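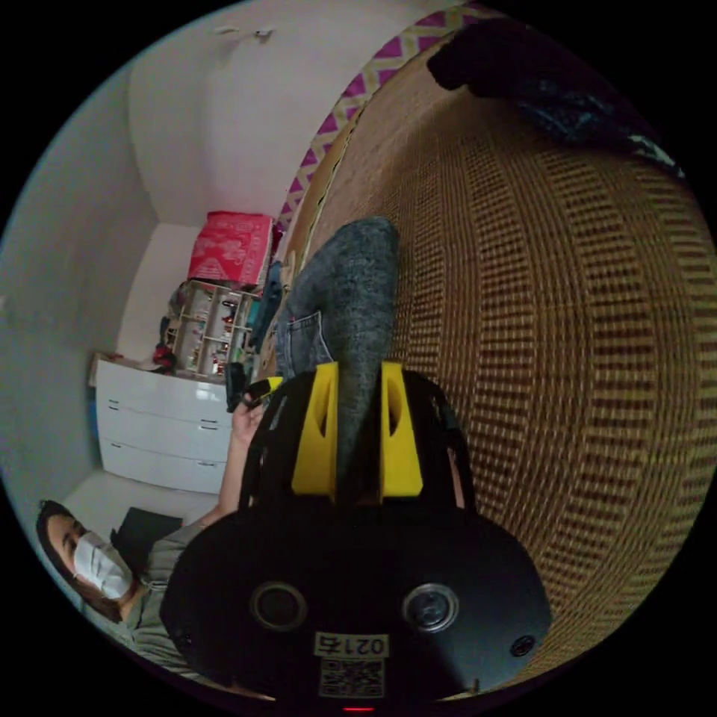
Wouldn't the arm have noticed by itself that it was squeezing too hard? The question was put to me after last week's session, and I promised to take it up properly in these notes, as it goes right to the heart of what went wrong in the Fevent case. The short answer is no, and the long answer will take us the rest of the handout, so do get yourself something to drink.

4/8/20
By the course staff, Baidoo evening program

Let me go back a little. Fevent was a project to teach a robot arm to pick up soft household things — cushions, folded towels, that kind of item — from demonstrations made by people with hand-held grippers. You carry the gripper to the object, close the fingers on it, lift, put it down, and open again. The camera records what the gripper meets, and a second stream records how wide the fingers are. Both streams have to agree on the time, and they have to agree on what "open" means. Please keep that second point in mind, as it's the one most of you skipped in the March homework!

The team had 2,220 recordings when training began. The first 1,000 were fine. Somewhere after that, one gripper was taken apart to replace a worn finger, put back together, and sent out again without being zeroed. From then on it reported a width that was too large, so that with the fingers fully open it claimed more room than it had, and with the fingers firmly closed on a towel it still claimed a gap. Roughly 200 recordings came from that gripper before anyone looked.

Now, what does a learning system do with that? It sees a towel being lifted perfectly well, it reads a gap between the fingers, and it has no grounds to doubt either of them. Mixed in with the good recordings, the bad ones didn't stop the arm from working. They made it unsure how far to close. Some of the time it lifted nicely, and some of the time it closed on air, tried again, and then went on closing past the point where it should have stopped.

The arm did have a force limit, and this is where I come back to the question at the top. The limit, part of the Stiko controller, was set to 70 percent of what the motor could deliver, a figure carried over from an earlier job with hard plastic parts. For a cushion it was far too generous. During a trial the arm closed on a cushion with an operator's fingertips underneath, and the operator got a bruised finger. The stop button was within reach and was used, but I'd like you to think about how much worse it might have gone.

The Pratetti review, which we read together in class, lists the unzeroed gripper as the cause. I think that's too kind to the rest of the setup, and several of you said so too (I was very pleased). Zeroing does get forgotten, and the force limit should have held up on a day when it was.

For your own lab work, before each set of recordings:

Open the yellow fingers all the way and write down the width the log shows. Close them with nothing in between and write that down as well. Compare both with the sheet for that gripper. Go by the number on its label — the grippers look very much alike. After any repair, treat the gripper as a new one and start a new sheet.

With the arm, ask what the force limit was set for, and when. Hands stay out of reach until it has come to a full stop.

For next time, please draw the chain of events as you understand it, from the repair bench to the bruised finger, and mark every point where a check could have broken it. One page is plenty. Bring your width sheets along, even the messy ones.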